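Caring for Old Uniforms and Military Textiles at Home

Tips for families and small collectors, by Emlyn Jenkins

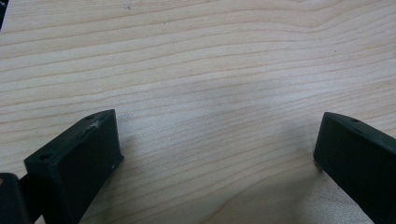
Most old uniforms I get asked about have come out of a wardrobe or a trunk in somebody's spare room. They are usually in better shape than the owner fears, and most of the harm I see was done in the last few years by someone trying to help. The tips below cover wool tunics, linen and cotton small clothes, braid, buttons, belts and headgear.

Before you start

Clear a table bigger than the garment and cover it with a clean, undyed cotton sheet. Wash your hands and dry them well. Take off rings, watches and anything with a clasp. Cotton gloves are fine for buttons and badges but they snag on worn braid, so I work on cloth with clean bare hands.

Take photographs first, front, back and lining. Turn out the pockets. Look inside the collar, along the sleeve lining and under the waistband for ink stamps, stitched numbers and tailor's labels. Copy down exactly what you find, including the parts you can't read. A stamp reading 1,109 in a tunic that came to me from the Harries family was the only thing that tied it to a page in a clothing ledger, and it had very nearly been sponged out as a stain.

Dusting wool

Never wash a wool uniform. Red and green facings from before synthetic dyes will run into white tape at the first touch of water, and the padding in the chest can shrink at a different rate from the cloth over it.

Use a vacuum cleaner with adjustable suction, set as low as it will go. Stretch a piece of nylon net or old pantyhose over the nozzle and hold it with a rubber band. Work in the direction of the nap, holding the nozzle just above the cloth. Do the lining first, then the outside, then the seams and under the collar. For the pleats at the back of a coatee, lift each one with a soft paintbrush and sweep the dust toward the nozzle.

If there is moth damage, put the net aside afterward and look at what you picked up. Fine grit that matches the color of the cloth is often frass and means you may have live grubs.

Moths and carpet beetles

Freezing works well on wool, cotton and linen. Wrap the garment in tissue, seal it in a polyethylene bag with as much air pressed out as you can manage, and put it in a chest freezer for two weeks. Let it come back to room temperature for a full day before opening the bag, or moisture will settle on the cloth. Don't freeze anything with painted leather, lacquer, ivory or glass eyes. That rules out most shakos and a good many sabretaches.

Mothballs are not worth the trouble. The smell stays for years, the vapor can soften some old plastics, and it isn't good for you either. Lavender smells nice and does very little.

Sticky traps are cheap. Put one in the bottom of the wardrobe and one under the nearest window, write the date on them, and check them every month. The first beetles usually show up here in February if the heating has been on.

Linen and white cotton

Shirts, gaiters, drawers and canvas trousers can sometimes be washed, but only if they are sound, have no colored thread, and carry no ink. Test every ink mark and every seam with a damp cotton swab. If any color at all comes off, stop.

Lay the piece flat on a sheet of net in a bath of cool distilled or filtered water. Leave it for 30 minutes, lift it out on the net, and change the water. Repeat until the water stays clear. Use no bleach, no stain stick and no biological detergent. Dry it flat on a towel away from the sun. Don't iron the creases out with a hot iron; smooth them with your palms while the cloth is damp.

Starch should come out before storage. Silverfish eat it.

Buttons and braid

Leave buttons on. The thread may be original, and so may their order down the front. To clean one, cut a slot in a piece of thin card and slide it behind the shank so that the card protects the cloth. Wipe the button with a dry microfiber cloth and leave it at that. Metal polish takes off gilding, and the white residue gets into the wool around the edge and won't come out.

Green waxy deposits on brass or copper, usually where it touches leather, can be picked off with a wooden toothpick. Do it over the card.

Gold and silver lace is mostly thin metal wound around a silk or cotton core. Once it goes black there is nothing safe you can do at home. Brush the dust out with a soft dry brush and leave the color alone.

Belts, pouches and slings

Skip the saddle soap and the neatsfoot oil. They make the leather look good for a season and then it goes dark and sticky. Brush off dust, wipe with a barely damp cloth if the surface is firm, and dry it right away. If the leather is powdery and leaves a red-brown stain on your fingers, it has red rot. Wrap it in acid-free tissue and handle it as little as possible.

Whitened buff belts should never be wiped wet. The old pipe clay is part of the object.

Stuff pouches lightly with tissue so they keep their shape. Unbuckle straps before storing, unless the leather is too stiff to move, in which case leave them as they are.

Storing

Flat in a box is best. Get an acid-free box long enough that you don't have to fold the sleeves over more than once. Roll tissue into soft sausages and put one in every fold, one in each sleeve and one under the collar. Put tissue between metal badges and the cloth under them. Write the contents on the outside of the box in pencil.

If you must hang a tunic, pad a wide hanger with polyester batting and cover it with washed cotton until it fills the shoulders. Wire hangers and dry cleaner's bags should go in the trash.

Keep boxes off the floor and away from outside walls. Attics get too hot and basements too damp. A closet on the middle floor is usually the steadiest place in the house. I aim for a humidity of 40 to 50 percent, and a cheap digital gauge will tell you what you have.

Showing it on the wall

Use UV-filtering glazing, and rest the garment after three months on display. Pick a wall that gets no direct sun at any time of day. Don't pin through the cloth and don't use glue, tape or hook-and-loop strips. Sew a cotton backing panel to the mount and support the weight across the shoulders.

Picture lights that clip to the frame run warm. Turn them on when you have company and off again afterward.

When to pay someone

Shattered silk, painted drum banners, fur caps and anything with blood or old arsenic treatment should go to a textile conservator. Ask for a written treatment proposal and a price before you leave the piece. My last bill, for a silk sash with a split along its whole length, came to a little under 2,000 dollars and took five months.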